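Paid for a month of Zilen, the robot arm simulator everyone at work keeps forwarding me. Thread, for those of you who also can't be trusted near a free trial. 1/9

The pitch: rehearse your pick-and-place jobs on screen before you spend real money on hardware. Barka, who sell it, want 40 dollars a month. My last real arm cost 3000 and spent most of its life under a tea towel. 2/9

Install was 30 minutes, of which 20 were me looking for the licence email. It was in the promotions tab, next to a sale on doonas. 3/9

Room editor is good. Walls, floor, skirting boards, the lot. You can pick your wall colour, and I have now given a simulated workshop more thought than my own lounge room. 4/9

Arms come from a drop-down. Drag one in, drag in another, and they'll cheerfully stand inside each other until you switch collisions on. Collisions are off by default. Bold choice, Barka. 5/9

Scripting is plain Python and the docs are decent up to the chapter on grippers, which ends with "see next section". The next section is the index. Mwangi Obura lent me his notes from the Millora course and they got me going by dinner. 6/9

Spent Saturday setting up a tabletop job. Bits and pieces to pick up, a tray, and a great thicket of pegs at one end that brought my laptop fan to full song. 7/9

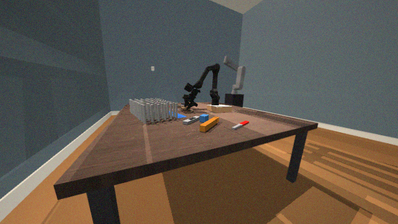 Black arm on tray duty, pale one at the back in a supervisory role.

Shadows and wood grain are nicer than I expected at this price. Friction settings are a single slider labelled "grip", with no units. I emailed support about it and got a very polite link to the index. 8/9

Verdict: keeping it until September, then having a look at Kimaro, which costs more but apparently has a whole chapter on grippers. If you've used both, replies are open. 9/9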